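Open day at the Zurus floor works, 2019-10-06

The Zurus plant opened its gates at 9 and we were in the second group. The tour starts in the mixing hall, where resin and pigment are blended in 100-gallon tanks. It was loud and we all got ear plugs.

Next came the test rooms. Sample panels sit under lamps for 2000 hours and are then checked for fading. Our guide passed a few around. The Bristeo range felt smoother than I expected, and the older Tuvex panels had yellowed a little at the corners.

Lunch was soup and rolls in the canteen. Parking is free but the lot fills up early.

Dark gray-green with a gloss finish was the color I liked best.

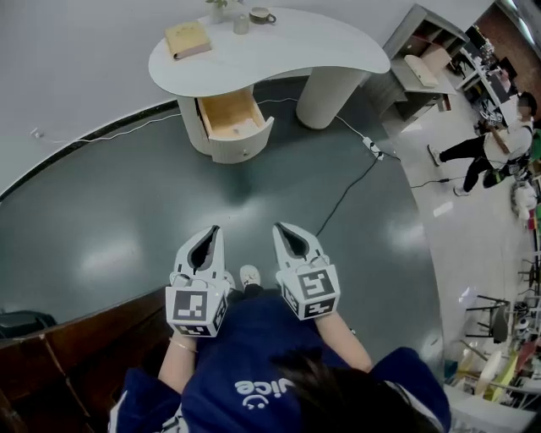 Getting there

Take bus 584 to the last stop and walk back past the gas station. The next open day is in June.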